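I had promised myself a proper walk in Dimden before breakfast, and for once I kept the promise. Chrysanthi, whose sofa I was borrowing, said she would see me at the bakery and went back to bed, so off I went on my own with a cardigan and 2 plums in my pocket – very well provisioned, I thought!

I do like the office end of town, though I know most people go straight down to the river and never give it a glance. There is such a lot of sky up there, and it was a grey, cloudy sort of July morning, the kind I find restful when I have been travelling.

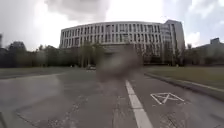
I have always had a soft spot for big curved buildings, you see. My aunt worked in one in Mernmont, on the third floor, and when I was small I used to choose a window from the pavement and wave at it like mad (it was the wrong window for years, she told me later). So I dawdled, ate both plums and got to the bakery well after Chrysanthi, who had already ordered for me. The cheese pie was over 300 grams, I am sure of it, and I finished every crumb.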